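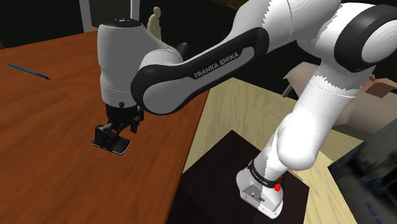
Hello Enikő,

You asked for something a bit fuller than last time, so I've made a pot of tea and I'm going to try to do the whole of the Plemgate orchard project in one sitting. Shout if there's anything I've skipped and I'll send it on separately.

## Where we are with the planting

The top field is finished! We got the last of the young trees in during October, which was later than I'd promised you in the spring, but the ground was like brick right through September and I didn't want to put roots into it. They're all staked and guarded now, and I've walked the rows most mornings since (partly to check on them, partly because I like it up there before the traffic starts).

We planted 800 trees in the end. That's the number in the original bid, so I'm pleased we held to it, even though the nursery let us down on two of the old cider kinds and we had to swap in more damsons and a cooking apple that does well on heavy clay. Dorian Charpentier picked the replacements and I trust him completely on this. He's grafted fruit trees all his working life and he went and looked at the soil before he'd even talk about names.

We lost 19 of last winter's trees. Most of those were along the bottom hedge, where the water sits, and a few were deer. I've replaced them out of the spare stock, so there's no extra cost to you, but I've left the wettest corner alone this time. I'd like to put willow in there if you're happy with that. It would want a small change to the planting plan, and I've drawn it up on a separate sheet.

## Water

The tank is in, the pipe is in, and the pump works when it feels like it. The Weldu people have been out twice. The first time they changed a float switch, and the second time they told us the pipe run was longer than the one on the order, which I'm afraid was my mistake - I'd measured to the old gate and we moved the gate. They've quoted for a stronger pump and I'm waiting on a second price from Steltari before I spend anything. It doesn't matter much over the winter, but I want it sorted before the end of March or we'll be carrying cans again, and my back has opinions about that.

## The barn

Slower than I'd like. The roof is sound now and the new doors are hung, so the press and the crates can finally live indoors. What we haven't got is the concrete floor at the north end, which was meant to be poured in the summer. The builder found an old drain under there that isn't on any of the maps, and it carries the run-off from the lane, so it can't just be filled in. We've agreed to put in a proper channel with a lid. The work is booked for after the frosts and he's holding his price.

I did think about asking you to move the barn money into next year, but having gone through it again I think we can leave it where it is and I'll report the floor as late.

## School visits and open days

This has been the lovely bit. The two village schools came for apple day and we pressed far more juice than I'd planned for, because people kept turning up with carrier bags from their own gardens (one man brought a wheelbarrow). The older children did the grafting session with Dorian and took their little trees home in pots. I've had several messages from parents since, asking when to plant them out, so I've written a one-page note and sent it round.

The adult pruning course filled up within a day of going on the website. There were 30 places and I could have filled it again, so I'd like to run a second one in February. The fees cover the tutor and the lunch, and all it needs from the grant is a few more pairs of loppers.

The one that didn't work was the evening talk on hedges. It rained, the football was on, and the hall heating packed up halfway through. I still think it's a good talk! I'll try it again in May and do it outside, next to a hedge.

## Money

The spreadsheet is attached as usual. In short, we're underspent on the barn and overspent on tree guards. The guards came to £1,538 more than the budget line, entirely down to the deer. We'd costed the short plastic ones and they simply walk up and eat over the top, so I switched to tall wire mesh for the whole of the top field. I've paid for it out of contingency. There's enough left there for the pump if the price comes in near what I expect, but it would pretty much clear it out, and I'd like your view before I do that.

The Bultska invoice for the signs is still in dispute. They spelt "Plemgate" two different ways on the same board. They've offered to redo it and I've said yes please.

## What I need from you

- A yes or no on the willow corner
- Your thoughts on using contingency for the pump
- Permission to move a little from publicity into tools for the second pruning course

Next on my list is the mulching, then the winter prune of the older trees by the lane, which haven't been touched in years and will need taking back gently over several winters. If you'd like to come and see it all, mornings are best, and bring boots - the track by the tank is mostly mud at the moment.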